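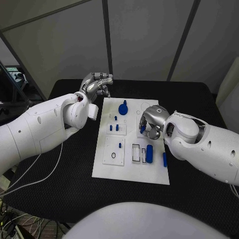

Two robot arms at a work board with blue parts

Careers and Employability Module
Handout 4: Choosing and assessing a work placement

Purpose of this handout

These notes accompany the fourth lecture and should be read before the seminar. They set out the main types of placement open to second-year students, the terms on which each is normally offered, and the questions a student is expected to ask before accepting. They do not replace the Placement Regulations, which take precedence wherever the two differ.

1. Types of placement

For the purposes of this module a placement is any period of supervised work with an outside organisation lasting at least 5 weeks. Shorter visits, open days and shadowing are useful but do not carry credit. The module recognises the paid placement, the bursary placement and the unpaid placement. In a paid placement the student is an employee and receives a contract. In a bursary placement the student receives a fixed sum, at present 2000 pounds, from the department's Zusance fund, and the host makes no payment. Unpaid placements are approved only where the host is a registered charity and travel costs are met in full.
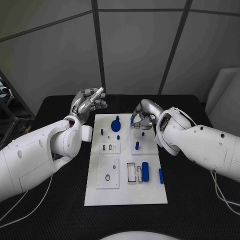
The placement description is the most important paper a host will send, and students should learn to read it closely. It should name a supervisor, state the hours and list the tasks to be carried out. General phrases such as "supporting the team" tell the reader very little. A sound description names the work itself: a student placed in a robotics laboratory, for example, might be told that they will set up trials in which a metal hand grips a white cylindrical peg over a board of blue parts, and that they will write up each trial. From a sentence of that kind one can judge which skills will be practised and whether they match the learning outcomes. Where the description is vague, ask the host for a fuller one before the interview.

2. Hours and supervision

No student may be asked to work more than 32 hours a week during term. The supervisor must meet the student at least once a fortnight, and a short note of each meeting should be kept in the placement log. Students at Watberg, where the supervisor is often based at a second site, may hold every other meeting by telephone.

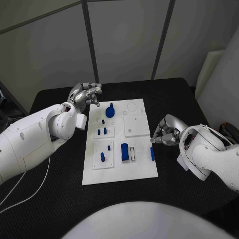
The log is also the main evidence for the assessed report. Entries should be made in the week to which they refer. Markers can usually tell when a log has been completed in one sitting, and marks for reflection are reduced accordingly.

3. Case for discussion

Fondarent and Tazi both offer a summer placement in customer research. Fondarent pays an hourly wage but expects the student to find accommodation near its office. Tazi qualifies for the bursary and allows home working on two days a week. Prepare a one-page comparison covering cost to the student, quality of supervision and likely value to a future employer. State any information you would still need from either host.

4. Deadlines

Placement forms are due by the end of April. Forms received late will be considered only if places remain. The 29 places reserved for bursary students are allocated in order of receipt.

Reading for the seminar: Placement Regulations, sections 2 and 5; sample log, available from the module page.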